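Search this site... Go

Reading a small bridge: approach, deck, rail and truss
Course handout 9, Prodell Structures Short Course
By the Prodell teaching team -- 2026-01-13

This handout goes with the second walk at Nollcombe. Bring the December sheet as well, as the member names are on it and are not repeated in full.

A through truss carries its deck between two side trusses, with bracing overhead. You walk or ride inside the structure. The top chord is the long upper member, and the end posts are the sloping members that bring it down to deck level. Verticals and diagonals fill in between. On a path bridge all of these are close enough to look at properly, so use the time to find each one before you start drawing.

Work from far to near. Sketch the outline of the portal first, then the path edges, then the railings. Most of last year's sketches made the railing posts evenly spaced on the page, and they should close up with distance.

The path and its railings, with a truss or gateway-like structure ahead:

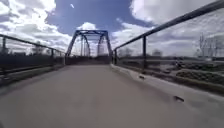
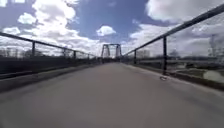
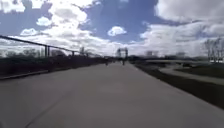
Reading time: 9 minutes

Notes on the three views

Truss. The first view is the best one for naming parts. The blue top chord, the sloping end posts and two verticals can all be picked out, and the sky shows through the bracing. In the second the portal is small and you get little more than two uprights, a top beam and some diagonals.

Surface. The first and third show pale grey concrete. The second is taken on a bridge deck and the paving there is asphalt. Note any change of surface on your plan.

Edges. In the second view there is a low, dark kerb or parapet under the left-hand railing. In the third, look for the raised kerb on the left and the grass on the right. Mark a kerb with a double line and a soft edge with a broken one.

Exercise

1. Draw one side truss in elevation at 1:100. Label the top chord, end posts, verticals and diagonals.
2. Draw a plan of the approach and show both railings.
3. Write a short paragraph on where water would leave the deck -- guesses are fine if you say they are guesses.

Hand in on the Zeleke template, page 74 of the course file.

Last updated: 2026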